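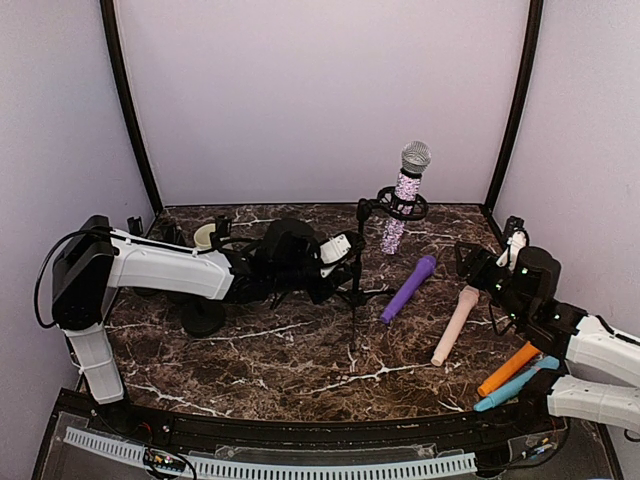
What holds a small tabletop mic stand steadier on polished stone, a folding tripod or a round weighted base?
A round weighted base, provided the pole stays vertical. Once the mic sits out to one side, a tripod with a leg under the load does better.

Grundero forum > Stands and mounts > Tabletop stands on marble

pole_and_collar wrote:
I keep a set of toy microphones and short stands on a brown marble top. Some stands are round base, one is a tripod with a clip holder. The rhinestone mic lives on the tripod because it is the one people want to look at. The rest get put down wherever there is space. I would like to stop them rolling and would like to know which stand type to standardize on. The marble is glossy and I do not want rings or scratches.

threadpitch wrote:
Round base. Contact area is larger, center of mass is lower, and there is nothing to unfold. A tripod this size puts all the load on three small foot caps. If a cap wears through you have a hard edge on the stone.

Bogumił Malinowski wrote:
Disagree in part. Load per foot on a toy stand is negligible. What matters is the tipping radius, the shortest distance from the pole to the line between two adjacent feet. On a fully opened tripod that can exceed the radius of a small disc. On a half-opened one it won't. Most complaints I read about tripods come from people who never open the legs to the stop.

threadpitch wrote:
Fair on the radius. I still would not put a tripod where sleeves can catch it. A leg sticks out, a disc doesn't.

pole_and_collar wrote:
Second view, from closer in. The ridged base, the pole collar and the tripod hub are all in view.
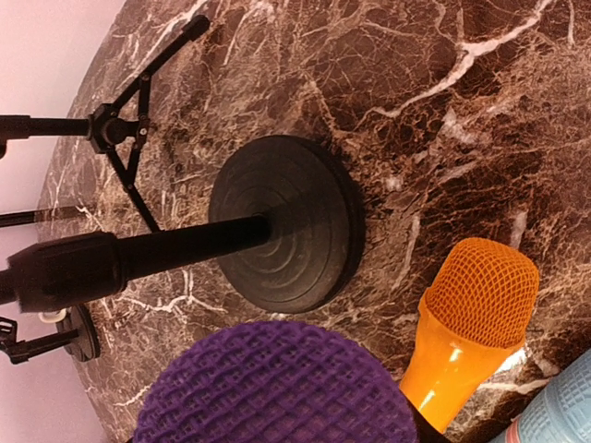

Re: Checks before you pick one

Bogumił Malinowski wrote:
Thanks. The heavy disc with the ridged rings is the one I would build on. Things to go over with it in hand:

Underside. Look for a rubber or felt ring. If it is bare, add felt. Self-adhesive 3 mm felt is enough, and thicker felt makes it rock.
Collar. Where the telescoping tube enters the sleeve, tighten it and push down on the pole. If it creeps, clean both surfaces with a dry cloth before blaming the collar.
Base thread. Screw the pole in until it seats. A pole that is one turn short will lean, and a lean costs more stability than any difference between the base types.
Tripod hub. Nip up the small bolts, then the knob. Do it with the legs open.

skirting_board wrote:
Felt collects grit and then you are dragging grit across the polish. I use clear silicone dots, 8 mm, from Skellico. Sheet of 100, so you will have plenty left over. Lift the stand, don't slide it, and they last.

threadpitch wrote:
Silicone can leave a mark on porous stone. Felt can be replaced when dirty. I would test a dot in a corner for a month before doing the whole set.

skirting_board wrote:
Mine have been down since August on sealed stone with no mark. Unsealed stone, I accept the point.

pole_and_collar wrote:
Sealed, as far as I know. What about the loose mics?

Jabłońska wrote:
A handheld with a round grille will roll in an arc around the grille end, so laying them parallel does little. Options are a shallow tray with a lip, or one clip per mic. I use a Zivell tray with a cloth liner. Put the heads all at one end so the grilles do not knock against the next handle. Keep the orange and teal ones back from the front edge, whatever you decide.

threadpitch wrote:
Clips. A tray is storage, and the question was about display.

Jabłońska wrote:
The question was about rolling. A tray stops rolling.

Bogumił Malinowski wrote:
Both work. If clips, check the inside diameter first. Toy handles taper, and a clip that is tight at the top may be slack further down.

pole_and_collar wrote:
Going with felt under the discs, and the tripod stays for the rhinestone mic with its legs fully open. Tray for the colored ones until I find clips that fit. Will measure the handles tonight and post diameters.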